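Posting a short thread on what we learned from our cloth-handling data at Dalach. Numbers are from the set we closed on 11th February.

1/ The question was simple. If you teach a policy to pick up and move cloth using only demos from hand-held grippers, how much does the way people hold the cloth matter? Our first set from September ignored that completely.

2/ In September we let everyone grab the cloth however they liked. Flat pinch, corner pinch, big bunch in the middle. We trained on all of it and the policy kept hesitating over the cloth. It would close, open, shift over a little and close again.

3/ For the new set we picked one grasp, a bunched pinch at the top, and asked people to stick to it. Same grippers, same marker cubes on the fingers for tracking the opening. 1000 demos, all at ordinary desks with whatever was already on them.

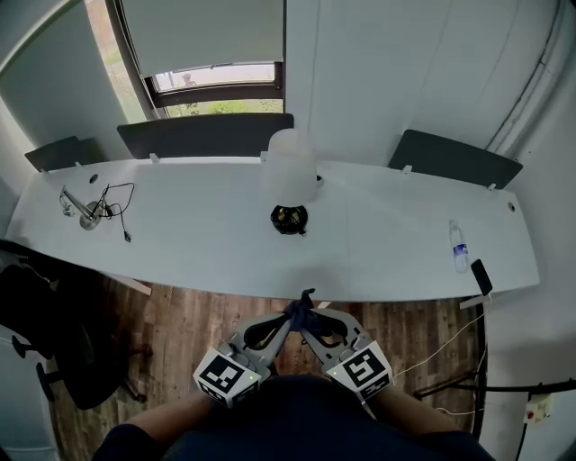 Bunched grasp on a navy cloth, held just below the desk edge. Marker cubes near the base of each finger.

4/ The hesitation mostly went away. We ran 3 cloths the policy had never seen and it committed to the first grasp on 2 of them. The third was a stiff canvas piece and it still dithered.

5/ Keeping the cubes in view matters more than we expected. When a fold hangs over a cube we lose the finger opening for a stretch, and those demos need repair or get dropped. We dropped roughly 7 percent. Holding the cloth by its top, with the rest hanging down, helps a lot with this.

6/ We compared two tracking filters, the one from Delell and our older one, Ketilsson. Delell recovers better after a short dropout. On long dropouts they are equally bad.

7/ What we have not tested: folding, two hands, anything wet. One grasp style is also a real limit. If the cloth is lying flat and tight against a surface, there is nothing to bunch.

8/ Next step is running the same policy on the Iteck arm, which has a shorter reach. Will post the failures too.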